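Sewing Robots Are Getting Better. Can They Mend a Shirt Yet?

SAMTHORPE -- If you have ever pushed a pile of missing buttons and split seams to the back of the closet and hoped a machine would take care of it someday, the August open evening at Gatance was a good place to spend a Wednesday.

The workshop, which makes handling equipment for garment and upholstery shops, gave the night over to one question: how close are robots to doing the small hand jobs that still fill a working day? Folding got its turn, and so did sorting. But the biggest crowd, by far, was for stitching, and the most exciting stitching in robotics right now has nothing to do with clothes. It comes from surgical instruments, where a curved needle and a black thread have to be steered through something soft and slippery.
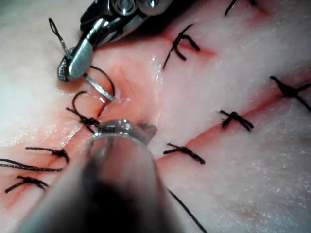 Rosalie Lehner, who runs the mending counter at Ruchti and gave the first talk of the evening, was delighted by how familiar it all looked to her. A hand sewer takes a bite of cloth, pulls the thread through, ties off and trims, over and over, and every one of those steps has a match in closing a cut. "I kept wanting to reach in and help," she told the room. "Then I kept thinking, no, leave it alone, it's doing my job!"

Her shop took in 1,932 repairs last year, nearly all of them finished by hand. A sewing machine is wonderful on a long straight seam, she said, but it can't find the hole in a sweater, turn the sleeve the right way out or decide where the knot should hide. Those are the chores she would love to see a robot try, and she brought 6 of her own to prove the point, including a torn coat lining and a dog bed that drew a groan from the front row.

Emil Schnyder of Tranard, who builds test rigs for soft materials, took up the technical side. Thread is one of the hardest things a robot can be asked to handle, he said. It bends every which way, slips behind the tools and never lies the same way twice. Two instruments have to share a very small space and pass work between them without getting tangled up.

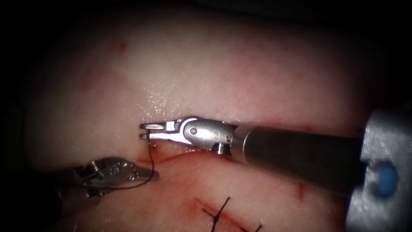

Schnyder thinks the big gap is between skill and setup. A stitching job goes far better when the material is held still, the light is good and the tools are the right size for the needle. A laundry room offers none of that. A shirt arrives in a heap, the tear could be anywhere, and the fabric might be silk one minute and denim the next. Add the cost of the equipment and the home version looks a good way off.

The shop floor is another story, and this is where he got really fired up. Upholstery panels, shoe uppers and medical textiles come through in known shapes, and a closing stitch on one is much like the closing stitch on the next. He would start there, with a person loading the work and checking the knots -- and he'd happily start tomorrow.

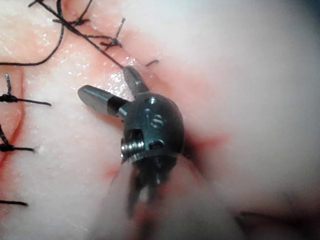 Questions ran well past closing time. One visitor wanted to know if a robot could thread its own needle. Schnyder said he would put that behind tying off on his list of worries, since a shop can always buy needles with the thread already attached. Another asked Lehner if she felt nervous about her job. She laughed and said she'd hand over the buttons first, then the hems, and keep the lace for herself.

Gatance plans 2 more evenings in the series. The next will look at folding and bagging, and visitors are invited to bring a fitted sheet.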